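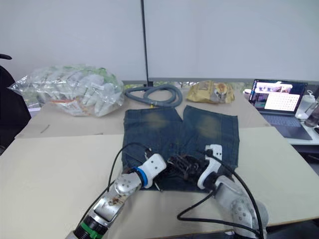 4.2 Player health check

1. Open Squad in Staltuneo and choose the touring party.
2. Enter each test result before 9 am. 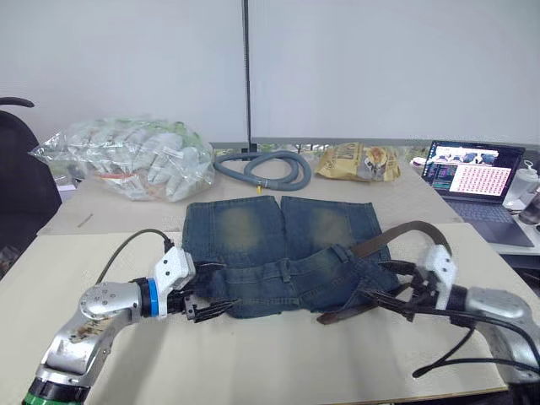

3. Mark any positive player as Isolating - the team sheet updates itself.

Note: the log holds 2000 entries.

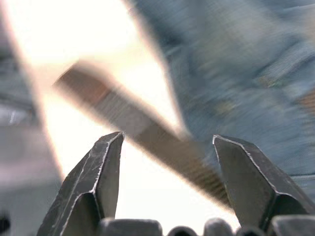 Yeo

4. Press Send to pass the list to the host board.

Caution: a sent list cannot be changed.
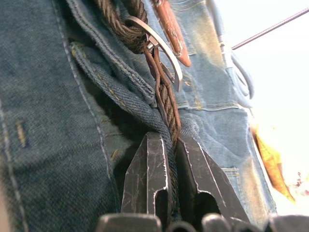

Yeo

5. To clear a player, enter two negative results and press Release. Code 69 means one is missing.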